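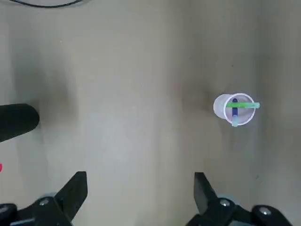 January, started 8:40

Hide glue batch 3, for the Pellstead chairs. Picked up from yesterday's soak. The granules had swelled evenly and there was no dry core when I cut a few in half, so the longer soak stays. Batch 2 had gritty bits and I blame the four-hour soak for that.

Mix was 100 g dry glue to 180 g water. Pot brought up slowly over the water bath to 60 C and held there. It went to 66 for a few minutes while I was on the phone with Birov about the seat rails. Noted in case this batch tests weak. Skimmed twice.

Test joints: beech to beech, lap joints, planed the same morning. Warmed half the pieces on the radiator shelf before gluing and left the other half at room temperature (17 C, the heating is still slow to come up). Rub joints, light clamp, 20 hours before breaking.

Results on the pull rig, in newtons, average of each set:
Warmed pieces: 836
Cold pieces: 775

Smaller gap than I expected. The cold set was also more scattered. Two of those broke clean in the glue line, shiny on both faces, so the glue had gelled before the parts met. The warmed set nearly all tore wood. I would go by the break surfaces more than the averages, as the rig still sticks a little at the low end and Hauke Kasten has not had time to look at the spring.

Tried a splash more water in what was left of the pot. Open time went up by maybe half a minute, but it felt thin and ran out of a vertical mortise. Not worth it for the chairs. Could be fine for veneer.

Old glue on the Prarudside chair: came apart with hot water and a thin palette knife, no trouble except the back left leg, where somebody has used white glue over the original. Scraped that one by hand. Took most of the afternoon and there is still some in the bottom of the mortise.

Smell is fine so far. Remainder is in the fridge in the jar with the blue lid – label says batch 3, please don't top it up with batch 2.

To do:
Repeat the cold set with the room at 20 C
Ask Rieger if the next bag is the same gram strength, the new label doesn't give it
Clean the mortise on the back left leg before any gluing
Replace the thermometer clip, it slides down into the pot

Stopped 5:15. Water bath off at the wall.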